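Home > Workshop and Home > General Talk
Thread: Can a machine do any of the chores yet?

oxbowdan
Posted 2021-10-27

My sister sent me another one of those clips where an arm folds a towel and the comments are full of people saying they'll have one in the kitchen next year. I run a small repair shop and I would pay good money for something that clears a bench at closing time. Not fix anything, just put the stuff back where it goes. Is anybody here working with arms, or know somebody who does? I want to know where things are at, not where somebody's slide deck says they are.

brassferrule
A dishwasher is a robot. A washing machine is a robot. The chores that could be done by machine mostly got done by machine before I was born, and what's left is left for a reason.

oxbowdan
A dishwasher doesn't walk over and get the plates.

brassferrule
Right, and that's the part that's left. Getting the plates.

mintjar_lou
We had a robot vacuum for 2 years. I spent more time getting it ready to run than it saved me. Chair legs, phone cords, the fringe on the rug. My husband loved it. I gave it to his mother and went back to the upright.

Pui-shan Tsang
I do bench work with an arm and a two-finger gripper at a small outfit in Caltport, so I can answer some of this. We call the arm Lalo. The one before it was Min.

Picking up a single hard object off a clear table is in decent shape. If the thing is rigid, fits in the fingers and sits apart from its neighbors, Lalo will get it most of the time. I'd put that in front of a customer. Where it goes bad is anything soft, anything shiny, and anything that has to be put away somewhere instead of just picked up.

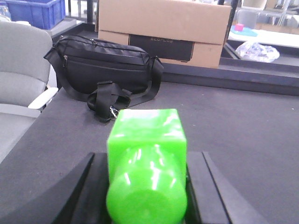
Clearing a bench is a lot of different jobs that people lump together because our hands do them all the same way. The green piece in the fingers is the easy kind as far as shape goes, with a square end and a round end that two flat fingers can close on. It's also see-through and glossy, and depth cameras tend to do badly with that. They get holes in the data where the reflections are. Then look at the black bag behind it. Where do you grab that? The strap is bunched up in front, and if you pick it up by the strap you get a different shape in the air than if you pick it up by the body. A person doesn't think about it. Lalo has to be shown, many times, and then shown again with a different bag.

So for the original question: sorting small hard parts into bins at closing time, yes, if you set the bench up for it. Clearing whatever happens to be lying there, no.

oxbowdan
That's the best answer I've had on this. What does "many times" mean? Ten? A thousand?

Pui-shan Tsang
For one simple pick with one object we start with 200 demonstrations. Somebody drives the arm by hand for each one. Straps and cloth take more and I don't have a number I trust.

brassferrule
200 tries to teach it to pick up one thing. I can teach a teenager in one try.

halfshift
You can teach a teenager in one try to pick it up. Getting him to do it at closing every night is another matter.

I disagree with brassferrule on the main point though. I worked in a packing plant and we had plenty of people saying the same thing about palletizing. Once it worked it worked on all three shifts. The 200 gets paid once and you can copy it to every arm you own.

brassferrule
Pallets are all the same size. That was her whole point about the bag.

halfshift
Cartons weren't all the same size, for what it's worth. But okay, they were all boxes.

mintjar_lou
Would it do socks? I don't care about bags.

Pui-shan Tsang
Finding a sock in a basket and lifting it out, fairly good. Matching it to the other one depends on your socks. Folding the pair together I haven't tried on Lalo, and Min couldn't do it.

oxbowdan
Has anyone used the Judament software? A rep came by and said it handles "unstructured surfaces." He wanted a deposit.

Pui-shan Tsang
I haven't used it so I won't knock it. Ask him to run it on your bench with your own junk on it – not his demo kit – and don't tidy first. Let him have one go at a coil of wire.

halfshift
Second that. And ask who comes out when it stops, and how soon.

brassferrule
And hang on to your deposit until then.

oxbowdan
He's coming back in November. I'll leave the bench the way it is and post what happens.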